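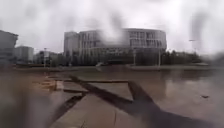 The big curved building and the plaza in front of it, under water.

I went to the Otix open day at Gosdale on Sunday, June 9, 2024. I signed up back when it was supposed to be a talk and a short outdoor demo on dry pavement. Then the rain came, and the email the night before said the outdoor part would go ahead and to bring boots. I brought boots.

The talk was in a side room and ran long. Mitra Nikzad, who runs the field tests, showed the route map and explained what the Wikano does when it loses track of the ground. The Wikano is their four-legged inspection robot. It is meant to walk around large sites and check on things after bad weather, so I guess the day suited them. She said they have logged 1,683 test walks with it, and 89 of those were stopped by hand. I liked that she gave the second number without being asked.
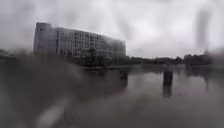 My main question was how it knows where it is when there is no ground to look at. Mitra's answer was that it leans on things that stick up and stay put, and it trusts them more when it can see them from two places. I could see the trouble with that from where we were. There was a tall dark shape like a post standing in the water, with its reflection running down under it, and the building and trees were doing the same thing farther left. A person sorts that out without thinking. The robot has to learn that the bottom half of the post is not a post. She said reflections were behind a good share of the stops, more than depth or mud. 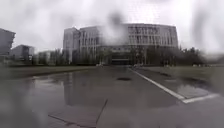

Wet paving with a puddle on the left and the white line running up the right side.

The paved part of the course was 400 feet long. Berwyn Watkins had the stop button and walked behind, and we were told to stay well back from him. The Wikano is slow. I timed one pass at 54 seconds for a stretch I could have walked in much less, though I would not have been checking drain covers on the way. It paused at one for a while and then went on. Berwyn said the pauses are normal and that people always think it has broken.

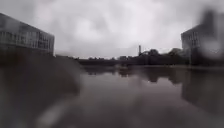 I asked about landmarks a long way off, because those should be safe from the water at least. Berwyn said they help with direction and not much with distance. The chimney on the skyline between the two buildings is the kind of thing he meant – easy to pick out over the tree line, but it hardly moves in the view when you take a few steps. For distance the robot wants something close, and with water all the way to the far bank there was not much of that to be had.

They did not send it in deep. The limit is set at the knee joint and Mitra was firm on that, even when a man from Phillips kept asking. I would have liked to see it try, but I'm not the one paying for the legs.

Coffee afterward was fine. Parking was bad and I would take the bus next time. They plan another open day in August, with the same course and a newer set of feet on the robot, and I put my name down for it before I left.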